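Séance 4 : le conditionnement comme support d'information

Rappel de mercredi : on distingue l'emballage primaire (au contact du produit), secondaire (l'unité de vente) et tertiaire (le transport). Les exercices sur la gamme Grekau sont à rendre au prochain cours.

## 1. Fonctions

- **Protéger** : chocs, lumière, humidité.
- **Informer** : mentions obligatoires, mode d'emploi, renvoi vers un site ou une application.
- **Vendre** : couleur, format, geste d'ouverture.

Pour les petits accessoires et les coffrets, la troisième fonction pèse souvent plus que la première. Le coût du contenant peut alors dépasser celui du contenu.

## 2. Surfaces imprimables

Une boîte à couvercle rabattable offre une face supplémentaire, lue à l'ouverture. Un couvercle rond impose un texte court, souvent composé en cercle.

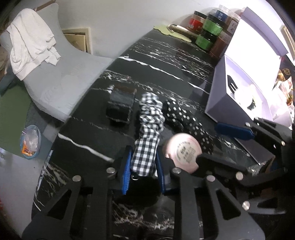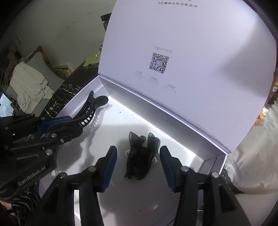

*Fig. 1 et 2. Petite boîte ronde rose pâle, texte en cercle sur le couvercle ; coffret ouvert, code QR à l'intérieur du couvercle.*

## 3. Étude de cas : Deliva

Deliva vend 249 références en coffret. Le fournisseur Kolley propose un carton unique, Tiedemann un carton par famille de produits, avec un minimum de commande de 50 unités.

Questions à préparer :

1. Quel fournisseur retenir pour une série courte ?
2. Quelles mentions déplacer vers une page en ligne, et lesquelles doivent rester imprimées ?
3. Que devient le code si la page est supprimée ?

Durée prévue en TD : 60 minutes, par groupes de deux. Les comptes rendus sont à remettre à Till Ackermann en fin de séance.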